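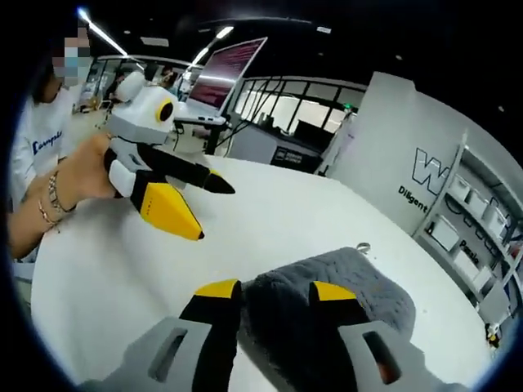
Hand-held grippers, week 2: fingers, lenses and one stubborn towel

October 1, 2020

I have been meaning to write this up since we got the second pair of grippers working, and today is the first evening I've had for it. This covers the comparison between the two finger sets, the camera settings we tried, and the logging box. The arm itself comes later. We only have one arm and it is being used for another job until November.

For anyone who hasn't read the earlier posts: we collect the motions by hand first, with a gripper you hold like a tool, and the arm learns from those recordings. So the gripper has to be comfortable enough for a person to use for a few hours, and close enough to the one on the arm that the recordings carry over. Those two goals pull against each other more than I expected.

The test task is folding a towel. I picked it for one reason. Hard objects were too easy. With a block or a small box, every finger we own closes on it and holds, and you learn nothing about the difference between them. A towel slides and bunches, and it hides its own edge. If a finger tip is a millimeter too thick, you will find out in the first ten minutes.

The two finger sets

I'll call them by the names on our parts list. Clurkora is the older set, with the thick pad and a softer tip. Ruteo is the newer one, with a thinner tip and a stiffer spring in the handle. Both bolt to the same base, so swapping takes a few minutes and a small hex key that I keep losing.

Clurkora is better at holding. Once it has a fold, it keeps it, even if you lift at a bad angle. It is worse at getting the fold in the first place. The tip pushes the cloth ahead of it, and you end up chasing the edge across the table. What works is to come down almost straight, press, and then close slowly. If you come in flat you get a ridge of cloth and no grip.

Ruteo gets under an edge on the first try most of the time. The stiffer spring is the price. After a long session my hand was sore at the base of the thumb, and the person on the other pair said the same before I brought it up. We could go down one spring size. I have ordered a few from Heffernan, who also made the brackets, and will report back when they come.

The pads matter more than the finger shape on fleece. A smooth pad on fleece slips once there are two layers. With texture it holds, but it also picks up lint, and after a while the lint acts like a smooth pad again. We now wipe the pads with tape between batches. 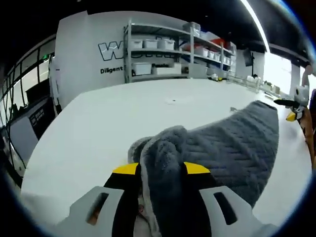
The other thing that helped was grabbing more cloth. My habit was to pinch the smallest bit I could, the way you would with fingertips, and half of those let go on the lift. Taking a proper bunch looks clumsy but it survives the move. The downside is that the fold lands less square, so the last step needs a second pass to straighten it. I think that's a fair trade for now. A crooked fold is still a usable recording. A dropped towel means starting over.

Two people or one

We tried the task with one person on both grippers and with two people working across the table from each other. One person is faster and the motions agree with each other. Two people get in each other's way near the middle, and you have to talk the whole time ("lifting", "wait", "okay now"). I kept some of the two-person runs anyway, mainly to see how the tracking does when another gripper comes into view. It did fine when the other one was moving. It got confused a couple of times when both were held still close together, and I don't have an answer for that yet.

Camera

The wide lens stays. I ran one afternoon with a narrower one and the picture was much cleaner, but the finger tips took up most of it and the tracking lost its place whenever I got close to the cloth. A white table doesn't give it a lot to hold on to. With the wide lens it can always find a shelf, a window or a light somewhere.

Exposure needed fixing by hand. On auto, the picture jumped each time a window came into view, and the towel went almost black. I locked it at a value that leaves the windows blown out, and the cloth now looks the same from start to finish. A dark towel on a white table is a hard case, so if you are setting up your own, start there and the rest will be easy.

Logger

The logging box from Cundasham has been the least trouble of anything. It wrote 600 clips before it filled up, and it filled up because I had left old files on it. It dropped the start of 21 of those clips. All of them were ones where I pressed record and moved right away. Waiting a second before the first motion fixed it, and I have put a note on the handle to remind us.

Where that leaves things

We're going with the thin tip and textured pad, with the lighter spring if it fits. The target is 2,000 clips before we get the arm back. At the present pace that should be possible, as long as we don't change anything else in the middle, and I would like to change at least the handle.

Next post will be the pad wear measurements. If you have used silicone pads on fleece and they lasted, leave a comment with the thickness.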